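About Unora

Clothes care, mending and folding. Niltholm, lower end of the mill yard, green door. Ring the bell twice, the first ring doesn't always go through.

Who we are

Unora started as a table at the Niltholm street market, one sewing machine, a rail, a box of odd buttons. We fixed hems while people bought their vegetables. Then people started leaving bags with us, and the bags got bigger, and the table was no good for that.

Now a proper workroom, 7 of us, most part time. Still hems. Also linings, cuffs, pockets, zippers, moth holes, and a lot more folding than we ever planned on.

What we do

Mending. Anything woven or knitted that fits through the door. Coats, work pants, school uniforms, curtains up to a point. No leather, no wedding dresses (we did one, it took over the whole room for most of March and we're not doing it again).

Wash and fold. Bag in by 9 in the morning, back next working day. Everything folded flat, heavy things at the bottom. Tell us if you hang your shirts, otherwise they get folded with the rest.

Wardrobe sorting. We come to you. Keep, mend, pass on. You decide, we carry. Takes an afternoon for most closets, longer if there's a loft involved.

Classes. Small groups, 18 sessions a year, evenings. Hems first, then pockets, then whatever you bring along. No machine needed, we have machines. Bring something dark and something light, dark thread on dark cloth is hard work under our lamps and you should find that out early.

How we work

Every piece gets a paper tag, and the tag stays on until it's in your bag. We check seams before washing and again after. If a hem is starting to go we'll tell you, and we wont fix it without asking first.

Folding has its own bench. Thick cloth gets a different fold from thin: fewer turns, seams to the outside, no hard pressing at the edge. A heavy dark fabric will roll over on itself at the flap and sit there in a lump if you let it, so take hold at the low corner, draw it down, smooth from the middle. Brushed fabrics go with the nap, always. Lint roller is on the hook by the window. Please put it back on the hook.

Prices are on the board by the door. They went up last year, sorry. Minimum charge covers one hem or one small bag of folding.

Who we work with

Metwally send us their staff jackets, 34 at a time, usually all with the same pocket gone. Vimcombe is the community closet across the yard. Anything you don't want back goes there, mended first if it's worth it. Last year roughly 3000 pieces went over. Coats go out fastest, we never have enough kids' ones.
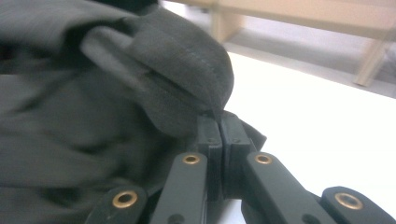
Vimcombe wrote to us over the winter that the folded bags save them a whole morning of sorting, and that they'd take twice as many dark coats and trousers if we had them, but could we please stop sending single socks. Fair enough. Socks now stay in a basket on our side of the yard until they're a pair.

Finding us

From the bus stop, down past the bakery, through the arch. Parking in the yard for drop off only, the bakery van needs the space before 8. Open mornings and early evenings, closed over lunch. If the shutter's half down we're in the back, knock.

Bags can be left in the locker by the arch. Put your name and phone number inside the bag aswell as on the outside, labels fall off in the rain.

Questions about an order: call, or come in with your ticket. Email gets read at the end of the day.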